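Zallov 3 recording suite: long-term review

Price: on request, per cell, yearly
Supplied by: Iltel
Tested on: one two-arm table cell, Stostska workshop
Test period: the winter, ending in March

Zallov is a package for recording demonstrations on a robot and turning them into a set that a learning system can be trained on. It consists of a recorder, a review screen, an exporter and a small box that supplies a common clock to the cameras. The robot, the cameras and the means of driving the arms are the buyer's own affair. We ran version 3 through a complete job, from the first trial recordings to a finished export, and judged it mainly on how much work it left for the people at the cell.

The job

The work was tabletop tidying with soft and rigid objects. An operator drives both arms by hand through a pair of leader arms, the follower arms copy the movement, and the recorder stores joint positions, gripper opening and all camera streams. One pass through the task is an episode. An episode begins with the arms parked clear of the middle of the table and ends when the operator presses a pedal.

Over the test we recorded 2,637 episodes. Of these, 559 were rejected in review, for reasons given further down. The objects were changed between blocks, but the furniture at the left of the table stayed where it was: a wooden unit and, beside it, a small cream bin with a flip lid. The soft toys gave the most trouble, as they have no fixed shape and their limbs end up somewhere different each time they are put down.

Installation

The clock box took an afternoon to fit, most of it spent routing cable. It has to sit within reach of every camera, and on a cell with wrist cameras that means two long runs up the arms with enough slack for full wrist rotation. Iltel supplies cables in one length only. Ours were too short for the wrists and too long for the fixed camera, so we made our own.

The recorder found all the cameras at first start. It didn't find the grippers, which had to be described in a text file by following a chapter of the manual written for version 2. Two of the field names have changed. The error message names the line in the file but not the field, and the correct names are in the release notes.

Calibration is done with a printed board held in view of each camera in turn. The routine is quick and repeatable. It stores a dated result with every episode, so that a camera knocked halfway through a block can be dealt with later without guesswork. This is well thought out and we used it twice.

Recording

The recorder's main screen shows the fixed camera large and the wrist cameras small. Before each episode it lays the start position of the previous one over the live picture at half strength. The operator can then place the object somewhere new on purpose. Without the overlay, people drift towards a favourite spot and a favourite direction, and the set ends up with a thick patch in the middle of the table and very little elsewhere. With it, our coverage plot was reasonably even by the end of the first block.

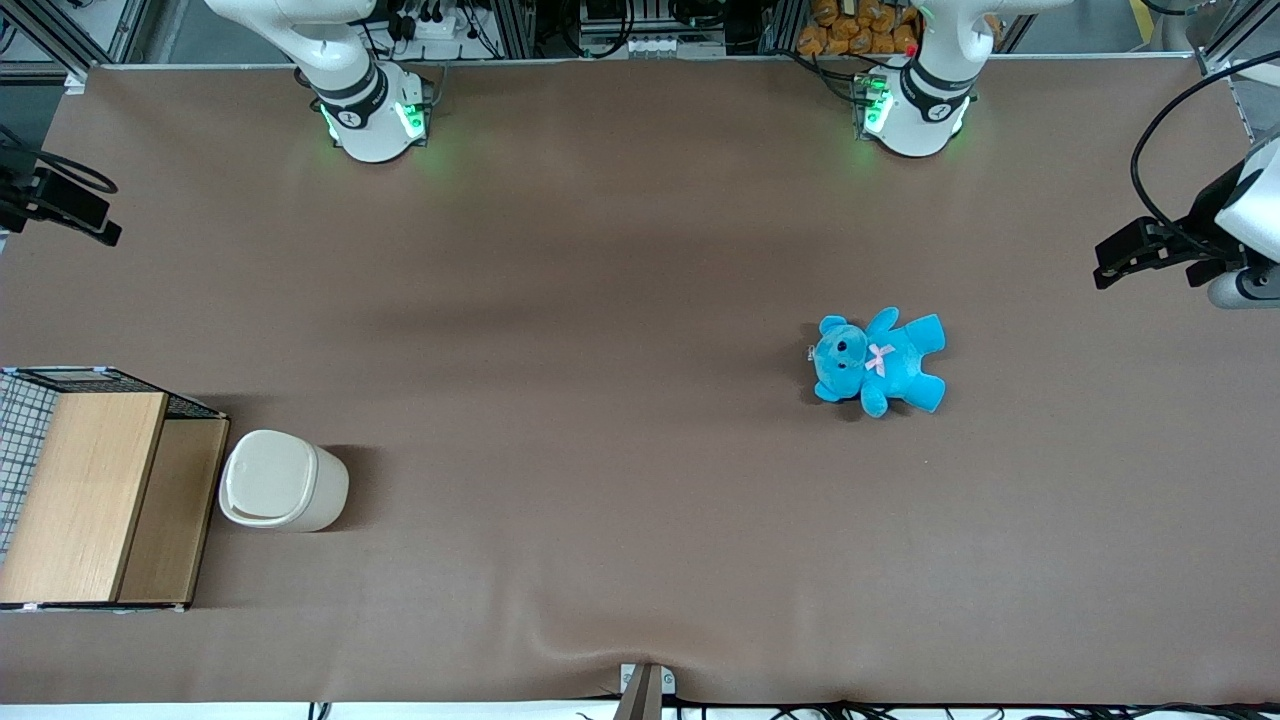 One reader of our first notes objected that an overlay of only the last episode is not enough: "You avoid where the toy was a minute ago and put it back where it was ten minutes ago. What I want on the screen is a heat map of the whole block." The objection is fair. Zallov has such a map, but only in the review screen, and it can't be opened while the recorder is running. We took to stopping after every tray of objects to look at it, at the cost of a few minutes each time.

Orientation is handled less well than position. The map shows where an object lay, with no record of which way it faced. For a mug this can be partly recovered from the images. For a plush bear on its back with its limbs spread, facing matters a good deal, as a grasp across the middle and a grasp along the body call for different wrist angles. We kept a paper sheet of head directions beside the cell and ticked them off. A product at this price should do that for us.

Dropped frames were rare. The clock box kept the streams together closely enough that we never saw a gripper closing in one view before it closed in another. With the box disconnected, the recorder carries on using each computer's own clock and marks the episode with a yellow flag. The flag is small, and one operator recorded most of a block before seeing it. There is a setting that refuses to record without the clock. It is off by default and should be on.

The pedal support works as described. A single press ends the episode, a double press ends it and marks it as a failure, and a long press discards it. Operators learned this within an hour. We would advise against the long press altogether. Failures that have been marked are useful; failures that have been deleted are gone, and the review screen has no bin to recover them from.

Wrist cameras

Zallov accepts most small cameras. We used a pair in Niskanen brackets, which hold the camera behind the fingers so that both fingertips remain in view. The brackets are stiff and did not shift during the test. Their drawback is bulk: in low approaches near the cabinet the operator has to come in at a steeper angle than the arm itself would require, and this habit is then written into the data.

Exposure and white balance can be locked for each camera, and should be. Left on automatic, a wrist camera alters its exposure as a bright object takes up more of the view, and the background changes tone during the approach. A model may well pick this up as a cue for distance. Zallov warns when automatic exposure is on, but says nothing about white balance. We found ours unlocked on one wrist after the first block and re-recorded the affected episodes.

The wrist streams are where the review screen earns its keep. From the fixed camera it is often hard to say whether the fingers are above an object or in front of it. From the wrist, the gap between the fingertips and the object is usually plain enough to judge the approach.
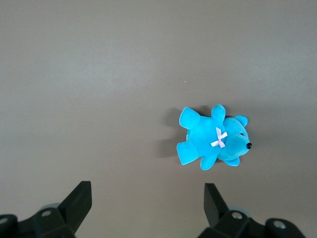
Wrist view with the gripper open and the bear not yet touched.

Review and rejection

Each episode is played back with the streams side by side and a strip of joint speeds beneath. The reviewer accepts, rejects or trims. Playback at four times normal speed is smooth, and the keyboard shortcuts are sensible. A reviewer who knows the task can keep pace with two operators.

Our rejections fell mostly under these headings:

Operator hesitation. The arm hangs above the object while the operator decides on an angle. A short pause is harmless, but a long one teaches the model to wait. Zallov can trim still periods automatically. We left this off after it cut into a slow but deliberate lowering movement.

Object already disturbed. The forearm brushes the toy on the way in and moves it before the grasp. We kept these when the operator recovered properly and rejected them when the operator stopped and restarted.

Wrong start. The arms had not been parked fully before the recording began. The recorder can check this against a stored pose, with a tolerance set in degrees. We set the tolerance too wide at first.

Surface not flat. The table covering creeps forward with use and develops a fold near the front edge. A fold that stays in one place for a whole block is a landmark, and we wanted none. We flattened the cover between blocks where we could, and Zallov naturally has nothing to say on the matter.

The suite also offers automatic labels, splitting an episode into reach, grasp, carry and release. On rigid objects these were good. On plush they were poor, since the labeller relies on the gripper meeting resistance and a stuffed limb offers very little before the fingers are nearly shut. We corrected 216 labels by hand before giving up and marking the soft-object blocks manually from the start.

Export

Export is slow and dependable. The files opened without complaint in both of the training set-ups we tried. Trims and labels are stored separately from the raw streams, so an export can be redone with different choices. Image size can be reduced at export, but the reduction applies to all cameras alike. We would have liked the wrist views at full size and the fixed view smaller, and had to export twice and merge.

One fault needs reporting. If an episode is rejected after an export has been started, it is left out of the index but its images are still written to disk. Iltel has confirmed the behaviour and lists it as minor. On a full set it wastes a considerable amount of space, and anyone who reads the folders directly instead of the index will train on rejected material.

Support

Replies from Iltel arrived within two working days and were generally to the point. The manual is the weak part. The chapters on calibration and review are clear, while the gripper and pedal chapters describe the previous version.

Verdict

For a cell with wrist cameras and more than one operator, Zallov 3 is worth its licence for the shared clock and the review screen. Those with a single fixed camera will get little from the clock and can manage with free tools. Buyers working mainly with soft objects should budget for manual labelling.

For: stable timing, quick review, calibration stored with each episode, start-position overlay.

Against: no record of object orientation, unsafe defaults, weak labels on plush, outdated manual chapters, rejected images left on disk.

We have renewed for one cell and asked Iltel for longer cables.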